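Sport Administration, Unit 8
Academic eligibility and honours in student sport
Notes prepared by Rafsan Bhattacharjee

1. Terms

Eligibility is the minimum standard a student must meet to compete. An academic honour is a separate award, given for results above that minimum. The two use the same transcript but are decided at different points in the season.

2. The grade average

Each module grade is converted to points and multiplied by its credit value. The products are added and the sum is divided by total credits attempted. Failed modules stay in the divisor. Modules passed without a grade are left out of both totals.

A simple mean of grades is a common error in coursework. It gives a small module the same weight as a large one.

3. Worked case: the Cattaneo League

The league registered 2,721 student competitors in its last full season. Of these, 514 met the honours standard, or 18.9 per cent. The divisor is all registered competitors, including those who withdrew after registration. A club that reports its rate on active competitors only will show a higher figure, and the two must not be compared.

4. Conditions for nomination

The Cattaneo rules require:
- 2 completed terms at the present institution
- a place on the squad list when the season closes
- a grade average at or above the league standard
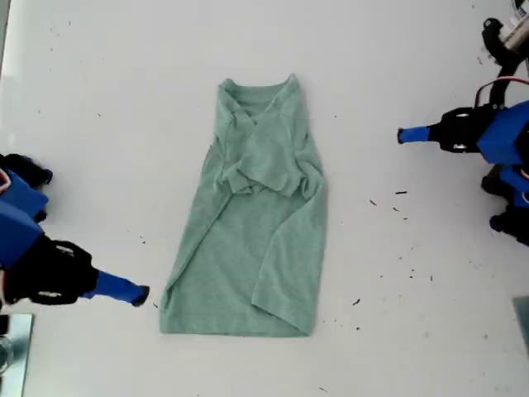 Transfer students are the usual source of dispute. Terms completed elsewhere count towards eligibility but not towards nomination. A swimmer who moves from Tallus College to Brutance in January can therefore race in the spring and still be left off the honours list in July.

5. Records

The squad list and the transcript should be drawn on the same day. Late grade changes are entered as amendments, with the original figure kept.

Reading for next session: the Tallus transfer case, sections 1 to 3.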